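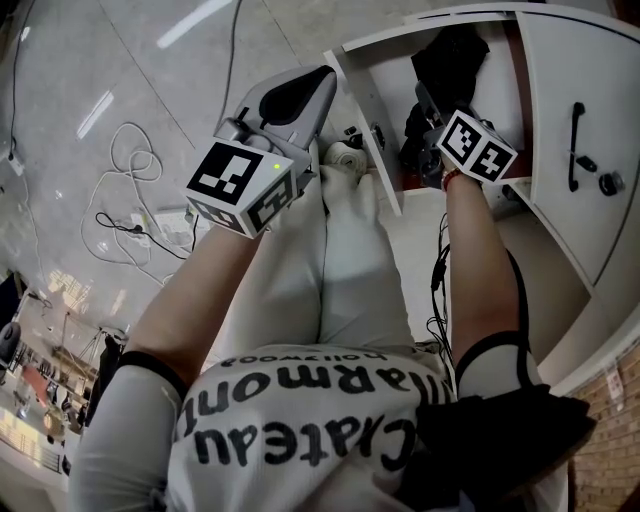 Small Cabinets, Big Clear-Outs: Your Questions

We had 322 messages after the May newsletter, and so many of them were about cabinets that they deserved a page of their own!

Where should I start?
At the bottom, sitting on the floor. You see right to the back that way, and your knees will thank you. Open the door wide and take everything out before you decide on any of it.

All my clothes in there are black. How do I tell them apart?
Oh, we get this one a lot. Fold each piece so a different bit faces you -- collar for shirts, waistband for trousers -- and keep bags in a pile of their own. It makes such a difference on a dark morning.

Is the Plilach folding board worth having?
If you like a neat stack, yes. We love ours, but a big hardback book does the same job.

What belongs in a locking drawer?
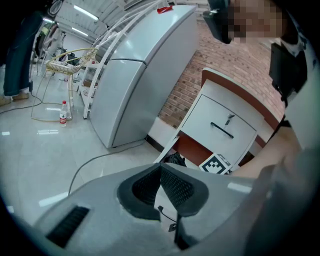
Passports, spare keys, the letters you always need in a hurry. Keep it to one kind of thing if you can, and tie a bright ribbon to the key so it doesn't vanish into a coat pocket. Some people leave the key in the lock, like the one above the black handle on this little white cabinet, and that's lovely and simple if you only want the drawer to stay shut. For anything private, find the key a hook in another room.

How much can I put on top?
Check the leaflet. Our Kadlec takes up to 8 kg, so a lamp and a plant are fine and the record player lives elsewhere.

Can I send in my own question?
Please do! Use the Fadasis contact form and put "cabinets" in the subject line.

Page updated 7/24/22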